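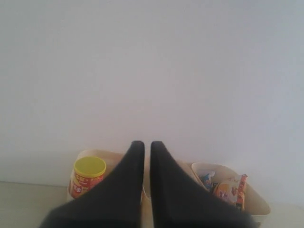
Shallow organizer tray, light beige or off-white.

Folline Household Word List

Folline is a list of 209 everyday names for things kept in kitchens, halls and desk drawers, with the regional variants people use for each. Ursina Wyss collected the entries and Engelbert Bühler checked the spelling.

Files
words.csv: one row per name
variants.csv: regional forms, linked by word_id
notes.txt: remarks on 14 disputed entries

Columns in words.csv
word_id, name, plural, room

The room column has 9 values. "Other" covers anything that moves around the house.

Known problems
Plurals are missing for 4 entries. "Tray" and "dish" overlap, and we left both in. Variants from the older Arnaud list keep their original spelling, even where it looks wrong.

Use
Free to copy and change. Please name Folline as the source. Send corrections to Ursina. The next update is planned for November.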